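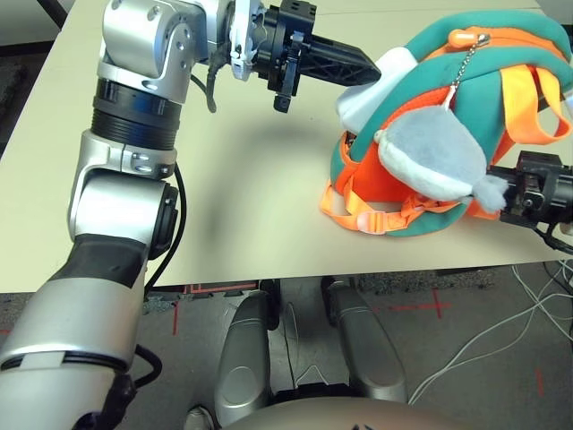
Fig. 1. Two grippers, one soft backpack. Look at the cables and the straps.

Home Syllabus Notes Labs Contact

Week 3: working rules for two-arm cells

Okay, so last time we got through the paperwork side of the Nitance lab rules. Today I want to talk about habits, the stuff I check before I let anyone press run.

Cables first. A cable that hangs in a loop near a wrist needs enough slack for the full reach and no more. Run the joint to both ends by hand speed and watch it the whole way (yes, every time you change the tool!).

Soft things next. Straps, chains and buckles snag. Set your grip force low, start at 20 percent speed, and keep a finger on the stop. With two arms on one object, decide which one holds and which one moves, and write that in the log before you start.

Floor: tape marks stay where they are. If you need to shift one, ask me. Loose cables get routed away from where you walk.

For October, read the Dalen handout up to page 87 and bring one rule you'd change. I have a few of my own!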